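Flarkura Opens Its Packing Room in July

We've been mailing Sterkard craft kits out of one little room in Chamoun for 6 years, and this July I finally get to let people in to see it! Doors open at 10 in the morning, and we have room for 200 visitors.

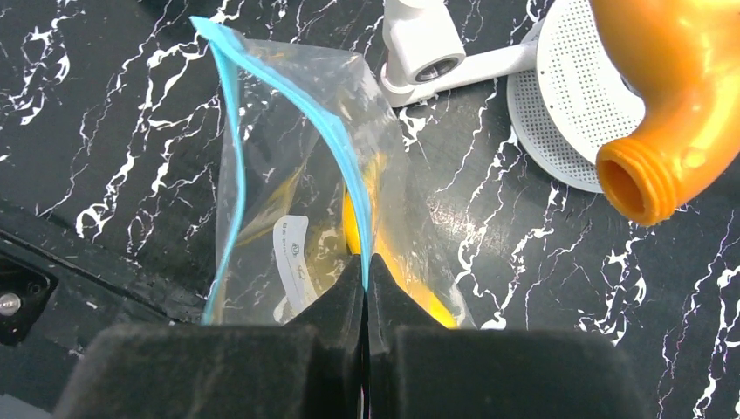
Small parts get their own clear zipper bags in our kits, and I'm fussy about that (ask anyone who has opened one). I like a bright blue seal strip you can spot in a full drawer, and a white label tucked inside the bag with the part, so a yellow piece shows through the plastic and the label stays with it.

Come pack a kit with us and take it home for $20. We'll also be showing Plurkero, our new set for beginners, which goes on sale the same morning. Kids are welcome, parking is out back, and I'll have coffee on.

Press visits: write to the Flarkura office, P.O. Box 1026, Chamoun.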